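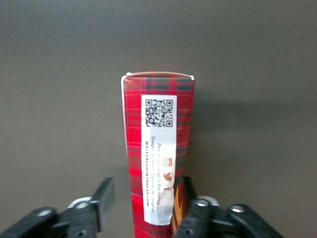 Torquil Kerr wrote in to say that step 3 used to come before step 2, and that he had lost an entire October of film reviews by following it. The order below is the corrected one. Sorry, Torquil.

4. Adding shows to your Plunard queue

1. Open Shows and type at least part of a name. Plunard does not search by host, however famous the host thinks they are.
2. Tap Follow.
3. Tap Clean Up Queue. Anything you don't follow is removed.
4. Choose how many episodes to keep. The default is 10; the limit is 600.
5. Tap Save. The app will not remind you.

Note: Episodes marked Clean have had the swearing bleeped. The Cruickshank interviews have had so much bleeped that some listeners mistake them for a fire drill. For the original version, switch on Explicit under Settings.

Caution: Don't set Keep to All on a phone. The Grisus movie hour alone runs to 126 episodes, and it will download every one – oldest first, on mobile data.

If your queue looks empty after step 5, sign out and back in. If it still looks empty, go back to step 2.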